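Where the Laundry Waits: A Study of Clothes Between Wearing and Washing in Shared Student Housing

Final report, Household Practices module

1. Background

Most writing about laundry starts at the washing machine. This project looked at the stage before it, when a garment has been taken off but has not reached the basket. In a small shared apartment that stage can last for days, and it takes up chairs, door handles and floor.

The work was done in Vulside, a building of 14 apartments rented mostly to students. Each apartment has a shared living room and a laundry room down the hall. I live in one of them, so I had used the same machines for two years before I started and already had opinions about them. I have tried to keep those out of the results section.

The question was simple. If the basket is moved closer to the place where clothes come off, do more clothes end up in it?

2. Method

Four apartments agreed to take part. In the first two weeks nothing was changed. Residents kept a paper sheet on the refrigerator and made a mark each time they moved an item of clothing from furniture or floor into a basket. They wrote down where it had been lying. In the second two weeks a basket was placed in the living room next to the seating, and the sheet was kept in the same way.

I used the sheets from both periods, which came to 1,069 marks in total. Some sheets were hard to read. One had been left near the sink and part of a column was lost, so I dropped that day for that apartment in both periods.

I did not ask anyone to separate colors. Several people said they would not do it anyway, and I wanted the sheets to show what they normally did. In one apartment the basket was a plastic one with perforated sides and a looped handle. Another used a cloth bag, and the other two had metal frames with a liner.

3. Pick-up points

The upholstered seating was the most common place by a wide margin. The residents called it "the chair" even when they meant the sofa. Clothes left there were mostly things worn for a few hours, such as sports tops and sweatshirts, and their owners often planned to wear them again. Floor items were mostly socks and towels, and very few people planned to reuse those.
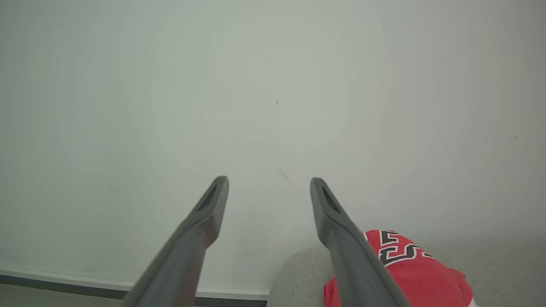
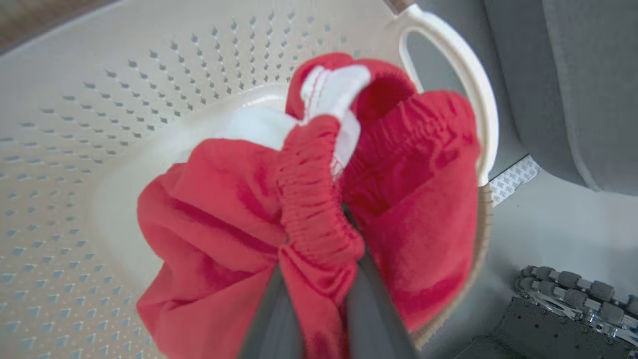
Red fabric on gray upholstery by the wall, and a red garment with an elastic waistband in the laundry basket

By the author of this report

Red and white together came up in the interviews more than any other combination. Three residents had a story about a pink shirt. All three still put everything in one basket, and two said they sort at the machine. The third washes everything cold and has stopped worrying about it.

4. Results

In the first period, clothes tended to move in large batches. A resident would clear the chair in the evening before doing a load, and the sheet would show a row of marks close together with nothing for days on either side. With the basket in the living room the marks were spread more evenly. The batches did not go away, but they got smaller.

There was one result I did not expect. In the apartment with the cloth bag, the bag fell over when it was less than half full and people began to lean it against the sofa. After that it was treated as part of the sofa, and clothes were laid on top of it. The marks from that apartment went down in the second period. Stiff sides seem to matter more than I had assumed when I planned the project.

The height of the rim also came up. Residents preferred to drop things in without bending. The metal frames did best here, although one person disliked having a tall basket next to the television.

5. Problems with the study

The sheets depended on people remembering. Marks were probably missed late at night, and one apartment admitted to filling in a weekend from memory. Two weeks is also short. Exams fell in the second period for some residents, and they did less laundry in general.

The basket was new to the living room, and people may have used it more for that reason. I would have liked to leave it for a full term and go back in January, but the leases did not line up.

6. Suggestions

For an apartment like those in Vulside, I would put a basket with stiff sides within reach of the main seat, and a hook nearby for clothes that will be worn again. The hook was asked for in every apartment. A second basket for whites was suggested by only one household, and I doubt it would be used.

The blank sheet and the interview questions are in the appendix. The original sheets were returned to the apartments that wanted them.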